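Leave the table alone

Posted September 29, 2021
Filed under: Home, Grumbles

Quick one today, I have a bus to catch and a lot of feeling about tablecloths.

My neighbour upstairs lent me one of those decluttering books last month. Big pale cover, lots of white space, a photo of a table with one pear on it. The chapter on dining tables is eleven pages long and can be boiled down to: nothing lives on the table. Clear it after every meal. Clear it before bed. A table with things on it is a decision you haven't made. Something like that. I've given the book back so can't quote it properly.

I think it's rubbish. I think the dining table is the one place in the house where stuff ought to be allowed to land, and I think the people who say otherwise have a hall cupboard, a utility room and possibly staff.

Let me start with what's on one.

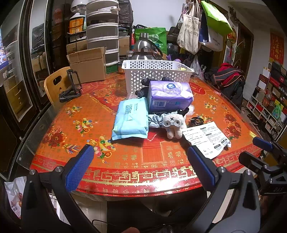 The middle of the table. Wipes, tissues, leaflet, small friend in goggles.

Now the book would have all of that gone. Tissues to the bathroom, wipes under the sink, leaflet in a file marked Leaflets, cable in a box with other cables where it will knot itself to something from 2009. The plush thing back to a bedroom shelf where no one looks at it. And then dinner comes, somebody spills, somebody sneezes, and you get up four times. For a pear.

Wipes belong where the sticky hands are. Tissues belong where people sit. That isn't clutter, it's just putting things near the place you use them, which every cook with a jar of spoons by the hob already knows. We let the kitchen off. We let the workbench off. A bloke can have every screwdriver he owns laid out in a garage and it's called being organised. Put a packet of tissues out where you eat and suddenly you need a chapter.

The cloth

I want to defend the cloth as well, while I'm here. Orange and red, gold characters (福, good fortune, the one you see on doors at new year), peonies, gold ingots piled with fruit. And a clear shiny sheet over the lot.

I used to be a snob about the clear sheet. Grew up with one. My aunt had one in the flat on Iyengar Street, over a cloth with grapes on, and your forearms stuck to it all through July. Peeled off with a noise. I swore I'd never, and then I bought a linen cloth with my first proper wages, a plain oatmeal one, and it lasted until the first beetroot. After that it lived in a drawer. A very nice cloth that I owned and never saw.

So which is the better tablecloth? The one in the drawer or the one you can wipe?

The sheet means you get to keep the good pattern out on an ordinary day. Luck on the table on a wet Wednesday with the post and the crumbs. The tasteful crowd hate it because it's shiny and the light bounces off it and it's a bit loud. Fine. It is loud. I find it cheers me up enormously. Oatmeal never once cheered me up.

Also, and this is practical, a busy cloth forgives you. Put a phone cable on a bare white table and it looks like a crime. Put it down amongst peonies and gold and it just sort of joins in.

What Mr Gounder said

I tried this argument out at the Predville library talk, where Gangadharan Gounder was speaking. He fitted kitchens for years before he retired, and he'd been asked to talk about small flats. I put my hand up and asked how much clear table a family needs. He said enough for the plates. Then he said he'd been in hundreds of homes and the only bare dining tables he ever met were in rooms people didn't go into.

I've thought about that a lot. There was a woman behind me who didn't like it at all, she said mess makes her anxious and she can't think with things lying about. And I do believe her. I'm not saying pile it up to the ceiling. If a clear table makes your chest loosen then clear the table, obviously. My complaint is with it being handed out as a rule for everybody, like flossing.

He also told us about fitting a fold-down table, a Brallitz, in a one-room place near the station, and going back to fix a hinge and finding it had never been folded up since the day he left. Not once. It had a fruit bowl on it and a sewing machine. He seemed pleased about this.

The tidy-table industry

It's a business too, don't forget. Once your table's bare you need somewhere for the things that were on it. There's a shop in the precinct, Rukon, that does a range of lidded boxes for exactly this, and the set of 8 costs more than my table did. I stood there with one in my hand. Nice box. Soft grey. I was going to put wipes in it, so that I could open a box to get to the wipes, which already come in a packet that opens.

Put it back. Bought a cake.

My last post on this sort of thing had 697 comments before I switched them off, mostly people telling me about their mothers-in-law, so I know I'm not alone, and I know some of you will be cross. A few will say it's about respect for meals. Sitting down to a proper cleared table, making it an occasion. I do see that. We clear ours for birthdays and when my brother comes. Takes two minutes, arm across, everything on the sideboard. That's rather the point. Stuff on a table is the easiest stuff in the house to shift. It's on a flat surface at waist height. The things that beat you are at the back of the wardrobe, and the book gave wardrobes six pages.

Let's have another look at ours-is-the-same-as-yours sort of table, a bit further back this time.

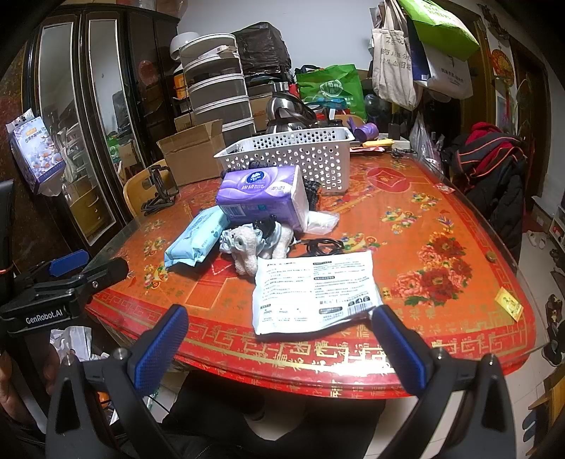
What I would move

Right, fairness. I'm not a total anarchist. There are things I'd take off.

The leaflet. Two columns of tiny print and a barcode. Read it or bin it. Paper is different from objects, it breeds. One leaflet is a leaflet, and by Friday there's a bank letter under it and a menu on top, and then you've got a pile, and a pile has a bottom, and the bottom is where the thing with the deadline is. I once paid a parking fine late this way. Never again. Paper goes.

Loose bits of clear plastic, the crinkly sort that comes off packets. Bin. No defence to offer, it's not even useful to the cat.

The cable I'd leave. It's coiled, which is more than mine ever is, and whoever coils a cable has done thier share for the day.

Wipes stay. Tissues stay, and I like a big purple packet, you can find it when your eyes are streaming.

And the little fuzzy one stays, that's not up for discussion. Cream-coloured, dressed in a bit of light blue, goggly specs. The book has a word for this kind of thing, I think it was "decorative residue". Imagine writing that down. A soft toy on a dinner table means someone in the house wanted company for lunch, or wanted to make somebody smile, or forgot it, and I don't mind which. I'd lay it a place.

So that's four things kept and two lots binned, and the table would look more or less exactly as it did before. Which suits me.

If you've got the pear kind of table and you're happy, carry on, I'm not coming round. But if you've been scooping everything into a bag each time the doorbell goes, and feeling bad about it, please stop. Your visitors have tissues too. They've got them on the table.

Bus in five minutes and I can't find my pass. I know where it'll be.

Comments are open again, play nicley.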